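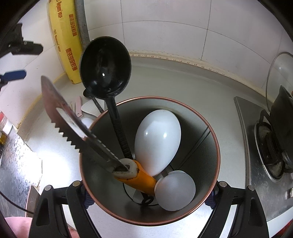
Kitchen Skills for Shared Houses – session 5
Storage on the worktop: pots, crocks and what goes in them

Bring last session's sheet (drawers) as we refer back to it. If you missed it there are spares in the tray by the door at Wundidgate, upstairs room.

Starting point

Most of you wrote on the February form that the worktop is the problem. Not enough of it. Typical worktop in the Maldonado houses is 600 deep, and the kettle, toaster and bread bin have most of that before anyone has chopped an onion. So – whatever lives out has to earn it.

Rule of thumb for this course: if you reach for it while something is on the hob, it can live out. Otherwise drawer.

What lives in a utensil pot

Ladle, yes. Bowl end up, always. Handle end is narrow, so you fit more in, and you can see what you're grabbing.
Wooden spoons, yes, but dry them first. Standing a damp spoon in a closed pot is how you get the black ring at the bottom.
Fish slice, masher, tongs (closed, with the catch on).
Whisk – only if there's room, they tangle with everything.
Rolling pin no. Too heavy, topples the lot.

Knives in the pot

Argued over every time we run this. People do it, a bread knife especially, as it's too long for the cutlery tray. Points against:

Blade up = teeth at hand height when you reach across for the ladle.
Blade down = point hits the base and blunts, and you can't tell which handle is which.
Edge rubs on the other tools. Serrated ones are a pain to sharpen so worth looking after.
Small children, obviously.

Better: magnetic strip, block, or a sleeve in the drawer. A cardboard sleeve is fine – we make one in the second half, takes almost 5 minutes. If you really must keep a knife in the pot, put it at the back, against the wall, sharp edge turned away from where your hand comes in. And tell the others in the house.

Which pot

Weight matters more than looks. Empty pot plus a long ladle leaning out over one side = over it goes. Metal ones wipe clean and don't chip but can be light, so check the base. Stoneware heavier, slow to dry. Plastic, cheap, put a few clean pebbles in.

Height: about half the length of your longest tool. Too short and it all fans out, too tall and the teaspoons vanish.

The Stuven pot we pass round in class has a lift-out drainer. The Rokum one hasn't. Have a go with both and write down which you'd rather wash up.

Cleaning

Empty it every other week. Tip the crumbs out over the bin, hot water and washing up liquid, bottle brush for the bottom corner. Dry upside down on a tea towel. Put back only what you've used since last time – rest goes in a box for a month, then decide.

Wash what's in it too. Things at the back collect a greasy film off the hob even if noone has touched them.

Where to stand it

Same side as your stirring hand
A forearm away from the nearest ring, not closer (plastic handles soften)
Not under the wall cupboard door that swings down
Not next to the sink, splashes

Task, in pairs, 30 mins

1. Empty the pot on your bench. Lay it all out.
2. Sort: used this week / used this month / can't remember.
3. Put back the first heap only, long things at the back.
4. Reach for the ladle with eyes on the pan. Did you touch anything sharp? Move it and try agian.
5. Swap benches and try the other pair's.

Write up on page 52 of the workbook, the half page with the circle on it. Draw the pot from above and mark what goes where.

Next session: under the sink. Bring rubber gloves.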